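**Ticket 114 – Plush ketchup bottle, label patch lifting and fuzz on the felt**
Opened: Oct 22, 2026
Location: Clummont play corner, pretend kitchen shelf
Item: red felt ketchup bottle, soft toy food set
Priority: low
Status: closed, with one follow-up

**Reported problem**

Note left in the Clummont book at the end of the morning session: "Ketchup has a loose bit on the label, somebody had a finger under it. Also very fluffy." The bottle was taken off the shelf and put in the mending tray.

**First check**

Went over all the seams by hand. The long side seams hold when pulled. The base seam holds. Stuffing has moved down out of the neck, so the neck flops over when the bottle is stood up. That was not in the report but I'm adding it to this ticket.

The label is a separate piece of white fabric sewn onto the red. The loose bit is on the lower edge, next to the small green mark, and I could get the tip of a pencil under it. The stitching around the rest of the label is tight. The tan outer line is the one that holds the patch down. The green line inside it is only decoration, so don't try to fix a loose label by sewing over the green.
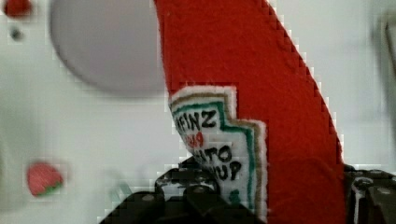
Lettering is all embroidered and none of the threads were pulled. I mention it because ticket 119 on the old list was for a printed label that flaked, and the fix there (iron-on backing) is wrong for this one. Do not iron this toy. The felt goes flat and shiny and does not come back.

**Attempt 1 – fabric glue**

Put a thin line of glue under the loose edge and clipped it overnight. It held in the morning, then lifted again as soon as I bent the bottle the way a child would. Glue also left a stiff patch. Picked off what I could with tweezers. Not recommended.

**Attempt 2 – restitching**

1. Pinned the label flat with the bottle lying on its side. Pinning it upright puts a pucker in the patch.
2. Used tan polyester thread from the Benítez box, single strand.
3. Started two stitches back into the good stitching and went forward in small backstitches through the old holes.
4. Ended two stitches past the loose section and buried the knot under the patch.

The tan is a shade darker than the original. It shows if you look for it. Pulled on the edge with a fingernail and it stayed down.

**Neck**

Squeezed the stuffing back up from outside, working from the base toward the top. This got most of it. Opened a short length of seam at the back of the neck, added 5 g of loose fill and closed it with ladder stitch in red. The neck still leans a little. I left it, as packing it any harder strained the seam.

**Fuzz**

Tried the battery shaver from Westix on the back of the bottle first. It took the fuzz off but thinned the felt in one spot, so I stopped. Went over the rest with sticky tape and trimmed the longer fibers with small scissors. The felt is still fuzzy, and I think that is just how this felt is. Closing that part as normal wear.

**Cleaning**

Spot cleaned with a damp cloth and a drop of dish soap, red areas only. Tested a hidden bit at the base with a white cloth beforehand and got a faint pink mark on the cloth, so the red can run. Kept water off the white label. Dried flat on a towel, away from the heater.

Please do not put this one in the wash bag with the other soft food. The wash at Illach runs at 400 spin, which is gentle enough for the seams, but the dye would end up on the label.

**Result**

Label edge flat after a day of bending and squeezing. Neck seam closed. No loose threads long enough to wrap around a finger. Returned to the Clummont shelf.

**Follow-up**

- Check the label edge at the next toy check. If it lifts again, take the whole bottom edge off and resew it – don't add a third line of stitches.
- Buy a lighter tan thread. The Benítez box only has the dark one left.
- Shaver goes back in the drawer with a note on it: not for felt.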